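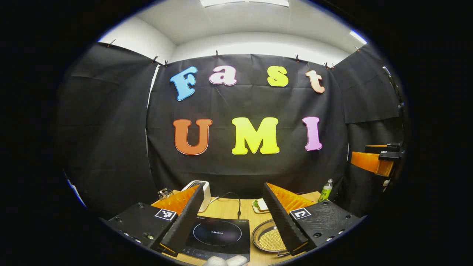 Gindport Users Forum > Perception and Tooling > Marker tracking and gripper width

Posted in June by lornberg_lab_admin

Members are asked to comment on a proposed change to the width estimation step in the Gindport processing tool. At present the tool locates the square marker on each finger, computes the distance between them in the fisheye view, and converts that distance to an opening width using the calibration file. When one marker is lost, the tool fills the gap by straight-line interpolation for up to 13 image samples. Longer gaps cause the whole episode to be rejected.

Our group at Lornberg has processed 700 episodes of kitchen tasks under the current rule. We find the rejection rule too strict for tasks in which the hand turns sharply toward the table. We propose raising the limit to 26 samples and recording a quality flag for each filled section.

---

tmarsh_controls wrote:

Our team does not support the change as written. Straight-line interpolation is acceptable while the fingers are holding still. It is not acceptable during closing, when most of the useful information is in the shape of the motion. A policy trained on such data will learn a slow, even closing motion that the operator never made. We observed this with thin items such as bread slices, where the trained policy began to close before the fingers had reached the item.

A quality flag is welcome, but it should be read by the training loader. At present the loader ignores every field it does not recognize.

---

rorkero_integration wrote:

We support the proposal with one reservation. Rorkero has run the longer limit in a private branch since the spring, and the number of rejected episodes fell to a level our operators consider workable. The reservation concerns the single-marker case. If one marker remains visible and the two fingers are mechanically linked, the width can be computed from that marker alone by symmetry. Interpolation should be the second choice, used only when both markers are lost.

---

lornberg_lab_admin wrote:

Thank you for both replies. The single-marker method was considered. Our concern was that it assumes the fingers are centered, and on worn units we measured play between the two sides. Would Rorkero be willing to state how this is handled in its branch?

---

rorkero_integration wrote:

The branch stores a center offset for each gripper. The offset is estimated from all samples in which both markers are detected, using the median. It is then applied whenever only one is present. If fewer than 2 full open-and-close cycles are found in the calibration recording, the tool stops with an error and asks for a new recording.

---

castano_fork wrote:

Maintainer of the Castaño fork here. I would ask the group to look at detection before settling the fill limit. Many of the lost markers in our recordings were not hidden at all. They were rejected by the detector because the corner refinement step runs on the original fisheye picture, where straight edges near the rim are bent. Undistorting a small patch around each expected marker position, and refining the corners there, recovered around half of our lost detections. The cost in processing time was small.

Overhead light strips reflecting on the marker surface were the next most common cause. Matte prints are recommended.

---

tmarsh_controls wrote:

The patch method is the better first step, and we would be glad to test it. We remain opposed to 26 as a default. If the limit must be raised, please make it a setting and leave the default at 13.

---

lornberg_lab_admin wrote:

We cannot fully agree on the default, as new users rarely edit settings and will continue to lose usable episodes. However, we accept that detection should be improved first. The request will be split. Patch refinement and the stored center offset will be submitted together for review. The fill limit will be added as a setting, with the default unchanged until the same 700 episodes have been processed again.

The loader change raised by tmarsh_controls will be tracked under its own entry.

---

castano_fork wrote:

Agreed. The patch code is available in the fork under the tools folder. It expects the older calibration format, so please convert before running it.

Search this forum Enter keywords Go

Related topics
Clock offset between left and right grippers
Map loss in front of plain dark backdrops
Calibration file format: old and new versions
Action smoothing before or after resampling
Loader does not report unknown fields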